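Home | Guides | Workshop | Materials | Contact

How to clean and sort molded shoe trays before packing

by Poul Kirkegaard

In our workshop in Zulthorpe we handle the black molded trays in the shape of a shoe sole. They look simple, but dust stays in them very easily, and a customer sees it at once on black plastic. In this guide I explain how I prepare them. I learned it from doing it wrong in May, when we got a full box back from Pekadix.

What you need: a soft brush, two cotton cloths, a bowl of lukewarm water with a little dish soap, and a table with a light color. Yellow is very good, the black edges are easy to see on it.

Step 1. Clean the place first. Wipe the table, and after that everything that stands or hangs close to it. Rubber parts with folds are the worst, the dust sits on the ridges and falls down later on your clean trays. Go along each fold with the dry brush and don't use oil. 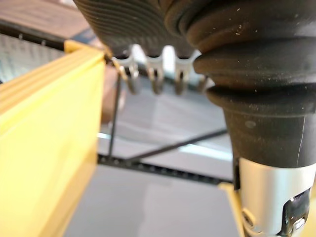 Metal fittings and clips you can wipe with the second cloth. Keep this cloth away from the trays, it can have small metal pieces in it and they make scratches.

Step 2. Lay out the trays in one row, with the open side up and the rounded ends pointing away from you. Leave a hand of space between them. I never take more than one row at a time, even when there is a hurry.
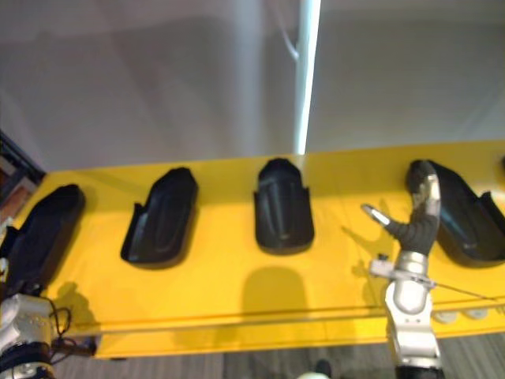 Step 3. Brush from the rounded end toward the opening, so the dust can leave the tray. If there is a ridge inside, brush along it on both sides. Then wipe with the damp cloth and let the tray dry for 12 minutes.

Step 4. Hold every tray against the light and feel the side walls with your finger. A sharp edge can be taken off with fine paper. A crack can not be repaired, so put this tray apart.

Step 5. Stack them all in the same direction, at most 8 in a stack, with thin paper between. Do not press them together. If they stick, the walls bend when you pull.

For large orders (our last one for Cemoreck was 3000 pieces) change the water often.

Share 12 | Comments 2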